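Seven Weeks on the Bench

I joined the Sustton rec volleyball league in October for the exercise. Seven weeks in, I can report that most of the exercise has been standing up and sitting down again.

Our team is called Gistent. The name came with the registration, left over from whoever had the slot before us, and changing it costs money. We play in the old school gym on the Lyons road, which has a decent floor and a ceiling so low that any ball I pass above shoulder height is out of play before it starts down. The tall people love this gym. They don't have to wait for anything.

I'm the libero. I got the job by being the shortest person at the sign-up table and by not knowing what it meant. For anyone else who needs it explained, the libero plays the back row, doesn't attack above the net, doesn't block, and spends the evening throwing herself at serves from people who played in college and would like you to know it. You also wear a different color shirt from everybody else, so the whole gym can see who shanked it.

Last week we played Feleo, who are first in the standings and own matching knee pads. We lost in 3. The second set got to 25-23, and I want that written down somewhere. I had one dig in that set, off a cross-court hit I never saw, that went straight up off my forearms to the setter like I'd planned it. My forearms stayed pink until bedtime. Then I served into the back of my own teammate's head, and the mood changed.

What I've learned so far is mostly about feet. If mine are moving when the ball gets hit, the pass goes into the bleachers. If they're planted, it goes somewhere a setter could reach with a light jog. I've been passing against the garage wall, 52 in a row being my best, and I've told myself I'll hit 1,000 total before the playoffs, assuming we're allowed near them.

The other thing is laundry. One shirt, two matches a week, and a dryer that takes its time. I now fold long sleeves with real conviction.

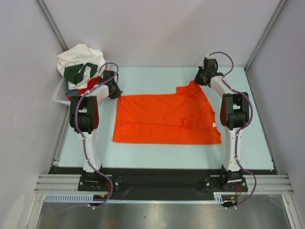 Orange long sleeves, partway folded.

Next match is the late slot, 9:40 p.m., against a team we beat once by forfeit. I'm bringing my own tape and a banana.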